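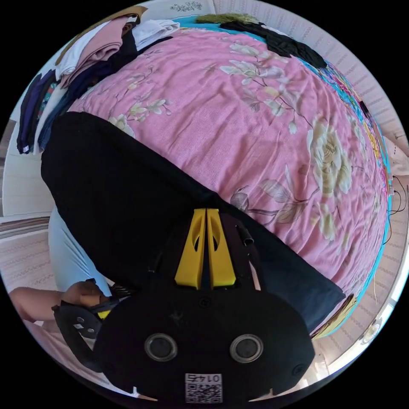 Azevedo wrote back after the August report to ask why we were still paying for two kinds of finger when the first kind could already pick up a shirt. It was a fair question, and most of this report is an answer to it.

Progress report to the Donum fund
Hand-held gripper comparison, cloth handling
Thu 24 October

Where we are

The comparison has reached the end of its second stage. The first stage was done on a bench with cut squares of cotton. The second stage moved to ordinary bedrooms and ordinary clothes, with the person working at the side of the bed and the gripper held in the hand. We set out to record 1,000 folds in the second stage and have done so. The labelling is behind, and I come to that further down.

Two sets of fingers have been used on the same gripper body. The Plundau fingers are tapered, with a cut-out in each one. The Stenasska fingers are solid and flat on the inside. Both sets fit the same mount and can be changed with one tool. The camera position and settings were left alone for the whole stage so that the recordings can be compared.

What we found on picking up

On a single layer lying flat, both sets work well when the person presses down first and then closes. The Plundau tips bend a little under the press and gather the cloth between them. The Stenasska tips don't bend, and people using them tended to slide the gripper sideways to raise a ridge before closing. That works on cotton and is poor on anything slippery.

The bigger difference is on thick or doubled cloth. The Stenasska fingers hold a coat or a folded towel without slipping. The Plundau fingers will pick the same thing up, but the tips spread and the cloth creeps out during a long drag across the bed. This is the answer to Azevedo's question. Picking up a shirt was never the hard part, and a set that does shirts well can still be the wrong set for the rest of the pile.

Soft bedding under the clothes matters more than we had allowed for. On the bench, pressing down gives a firm stop. On a comforter the whole surface sinks, and with the Stenasska fingers people often caught the bedding along with the garment. We have added "picked up bedding" as a fault in the labelling sheet, and the earlier recordings are being gone through again for it.

Cameras

Dark clothes remain a problem. Where a black garment lies over a navy one, the edge between them is hard to find in the recordings, even for a person looking at a still. We tried a higher exposure for one day and went back, as it washed out the light bedding and made the patterned covers worse. A small lamp on the gripper has been suggested. I would like to try it, but it adds weight at the front, and wrist tiredness is already the most common complaint.

The view itself is wide enough. Both fingertips stay in sight through the whole fold, and in most recordings the other hand can be seen as well.

Faults and repairs

We have lost 6 working days to faults. Most of that went on a trigger spring that weakened, so the fingers didn't open fully. The supplier replaced it without charge. One Plundau finger tore at the base and was swapped for a spare. Scuffs on the gripper bodies are cosmetic and I am not proposing to do anything about them.

Labelling

Each fold takes longer to label than we budgeted for, mainly because the start of a grasp is hard to agree on when the person presses several times before closing. We now mark the start at the first movement of the fingers towards each other. Agreement between labellers has improved since that change. The older labels need to be brought into line, and I expect this to be finished before the next report.

Money

Spending is within the budget for the stage. The repair was free, and the spare fingers came out of the consumables line. There is enough left to cover the extra labelling. I am not asking for more.

Next stage

I would like to go on with both sets of fingers for a further 30 sessions and then choose one. Fitted sheets and socks haven't been tried properly, and I don't want to settle on a set before they have. Plundau has also offered a stiffer version of its fingers in the same shape. If these arrive in time they will go in as a third set for the thick items only.

Decisions needed from Donum: agreement to the further sessions, and agreement to move the underspend on travel to labelling. The updated fault list and the revised labelling sheet are attached.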